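The Supper Shift

Six months in and Ornside still can't decide if it likes eating with strangers. But people keep coming. 80 on the list in February, 188 now, and the hall only seats so many.

The idea is old. You cook too much, someone else cooks nothing, you meet in the middle. Krishnamoorthy Krishnan started it after he retired and found he couldn't make rice for one. "My hand doesn't know how," he told me. "It knows a family of nine." So he made the big pot anyway and knocked on doors up and down Zesstead Road till it was gone.

That was the whole plan. No sign-up sheet, no logo. Then his neighbor told her sister, and the sister had a group chat.
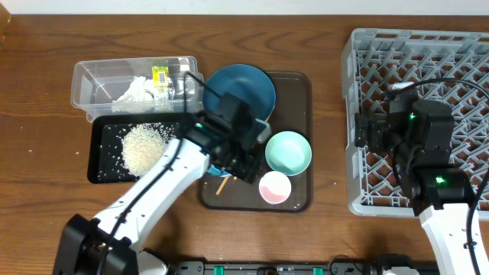

Ornside Monthly, Food and Neighborhood Desk

Rice is still the center of it. Long grain, mostly, and arguments about rinsing. Krishnan rinses until the water is clear, Yeison Alvarado doesn't rinse at all and says so loudly. Alvarado runs the second kitchen, the one behind the old Rüegg bakery, and came in as a guest. Ate twice, complained about the beans, got handed an apron.

His beans are better. I'll say that. Cumin, a bit of orange peel, a long slow simmer while he talks soccer with whoever's near the stove.

Money is tight, no secret there. A supper costs 500 dollars for a full house, and the jar by the door gets maybe half. The rest comes from a yard sale, a raffle, one very generous dentist. Someone suggested charging. Long silence after that one.

What I kept asking was why people come back. Not hunger, mostly. A lot of them have full fridges. One woman drives 20 minutes from the far side of the resevoir and brings her own fork. Two brothers who hadn't talked since a fight over a truck now sit at the same table, opposite ends. Progress. 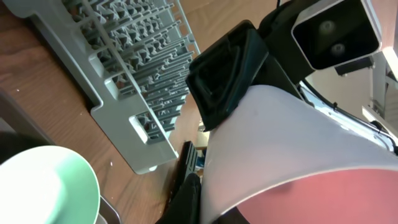 Cleaning up is where the friendships happen, if you ask me. Dinner talk is polite talk. Weather, knees, the bus. Put the same two people at a sink at nine at night and you get the divorce, the job, the son who moved away. A gray plastic rack with its rows of tines, a few crumbs on the wood next to it, and a green plate left sitting on the table while they finish the story. I heard more there in one evening then I did in three weeks of interviews.

Next up is a breakfast, which Alvarado is against. Too early, he says, and eggs for that many is a nightmare. Krishnan wants idli and has already borrowed the steamers. They were still going at it when I left, coats on, lights half off, Alvarado holding the door open with his foot.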